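Last updated Mon 10 July

# Filling a Vacant Council Seat: Questions and Answers

The following applies to the Drineo Town Council and to the three wards it covers: Morno, Mao and Sumex. It sets out what happens when a member leaves office before the end of a term. It does not cover regular elections.

## How a vacancy arises

**When is a seat considered vacant?**

A seat is vacant on the date a written resignation takes effect, on the death of the member, or on the date the member stops living in the ward. A seat also becomes vacant if the member misses 5 regular meetings in a row without being excused by a vote of the council.

**Can a resignation be withdrawn?**

Yes, until the town clerk has entered it in the record. After that it stands, even if the effective date is still weeks away.

**Who declares the vacancy?**

The council does, by resolution, at its next regular or special meeting. The clerk posts the resolution on the town notice board and the town website by the end of the next business day.

## Appointment or special election

**How is it decided which one applies?**

By the time left in the term, counted from the date of the resolution.

| Time left in term | Method |
|---|---|
| 18 months or more | Special election in the ward |
| Less than 18 months | Appointment by the council |

**How long does the council have to make an appointment?**

36 days. If no candidate has a majority by then, the council loses the power to appoint and the clerk must call a special election.

**Who may apply for an appointment?**

Any registered voter who has lived in the ward for at least one year. Town employees may apply but must leave their town job before taking the oath. Members who were removed from office may not apply for the same term.

**Are interviews open to the public?**

Yes. Interviews and the vote are held in open session. Application forms are public records — home phone numbers and signatures are blacked out before release.

## Special elections

**When is a special election held?**

On the second Tuesday of the month after the filing period closes. If that day is a legal holiday, the election moves to the following Tuesday.

**How many signatures does a candidate need?**

A candidate needs the signatures of two percent of the registered voters in the ward. Morno had 1780 registered voters at the February count, so a Morno candidate needs 36 valid signatures. Fractions are rounded up. The figures for Mao and Sumex are printed on the front of the nomination packet.

**Can a voter sign for more than one candidate?**

No. If a name is found on two petitions, it is counted only on the one filed first.

**Is there a runoff?**

There is no runoff. The candidate with the most votes wins. A tie is settled by drawing lots at the clerk's office, with notice given to all candidates. 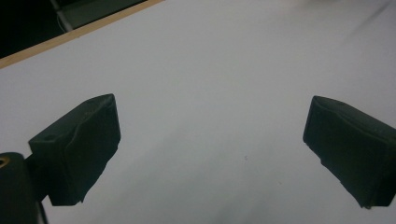

**Where do I return a nomination petition?**

Petitions go to the town clerk's office on the ground floor of Drineo Town Hall, by 4 p.m. on the last day of the filing period. Mailed petitions must arrive by that time; a postmark is not enough.

## After the seat is filled

**When does the new member take office?**

On taking the oath, which may be given at any time after the appointment vote or after the election result is certified.

**Does the new member take over committee seats?**

Not automatically. The council president assigns committee seats, and those left open may be given to any member.

**How long does the new member serve?**

Until the end of the original term. The member may then run in the regular election under the usual rules.

**Does a vacancy change the quorum?**

No. Quorum is based on the full number of seats, filled or not. The same is true of votes that require two-thirds of the council, such as an emergency spending measure.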